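How to apply for a replacement set of service medals

Medals get lost in house moves, stolen, or split up between relatives until no one is sure who has what. If you served, or you are the next of kin of someone who did, you can usually ask for replacements.
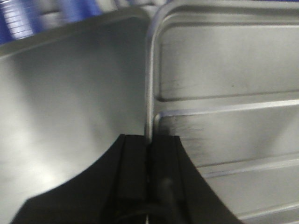

These notes were put together for members of the Tolholm veterans' group and their families. They cover the paperwork from start to finish. Rules differ between countries and between branches of the forces, so check the current form before you send anything.

Before you start

Find out who is allowed to apply. A living veteran must normally apply in person or sign a letter letting someone else do it. If the veteran has died, the claim goes to the next of kin in a fixed order, starting with the husband, wife or civil partner, then the eldest child. If you are a grandchild and one of your parents is alive, your parent may have to sign.

You will need:

The veteran's full name, as it was at the time of service
Service number, if you have it
Date of birth
Branch and unit
Dates of joining and leaving, even if only the years
Proof of your own identity
A death certificate and proof of relationship, if you are next of kin

The service number saves the most time. Look on discharge papers, old pay books, letters home and the back of photographs. On older medals it is often stamped round the rim, so if one medal from the set has survived, check there first.

Step 1. Work out what was awarded

Do not guess from a photograph of someone in uniform. Ask for the service record and read the section on honours and awards. A record may list a medal that was never claimed. In that case you are asking for a first issue, and there is normally no charge for it. Replacements are usually paid for.

Abbreviations cause a lot of trouble. Arlindo Andrade keeps a list of the common ones and will go through a record with you at the Erkville drop-in if you bring a copy.

Step 2. Report a theft

If the medals were stolen, tell the police and get a crime reference number. Most medal offices will not replace stolen medals without one. For a fire or flood, a letter from your insurer does the same job. If they were simply lost, you will have to sign a statement saying when you last had them and what you have done to find them.

Step 3. Fill in the form

Use black ink and capitals. Fill in one form per veteran, even if two brothers served in the same unit. Leave a box blank if you do not know the answer. A wrong date can send the clerk to the wrong file, and it takes longer to put right than a gap.

In the section marked "Reason for application", keep it short. You have room for 1000 characters on the online version and less on paper. Two or three sentences will do:

"My father's medals were taken in a burglary at our home in February. The crime reference number is enclosed. I am his eldest child and his next of kin."

Step 4. Send copies

Send photocopies unless the form asks for originals. Write the veteran's name and service number on the back of each sheet. If you do have to send an original certificate, use tracked post and keep the receipt.

Step 5. Wait, then chase

Allow six months. Older records are often held on paper in a separate store and have to be called up by hand. If you have heard nothing after that, write once, quoting your reference. Sending a second application starts a second file and slows both down.

Step 6. Check what arrives

Compare the medals with the service record before you have them mounted. Check the spelling of the name and the number on the rim. Report mistakes straight away – most offices set a time limit for corrections.

Replacements may be marked as such. This does not affect your right to wear them, but it does matter if they are ever valued or sold.

If you are turned down

You should get a letter giving the reason. The usual ones are missing proof of relationship, or a period of service too short to qualify. The first can be fixed by sending the missing certificate. For the second, ask for a review and send anything that shows different dates, such as a travel warrant or a dated letter from the unit.

Edileuza Conceição can help with review letters and with certificates issued in Portuguese. Leave a message for her at the Tolholm office before 5 p.m.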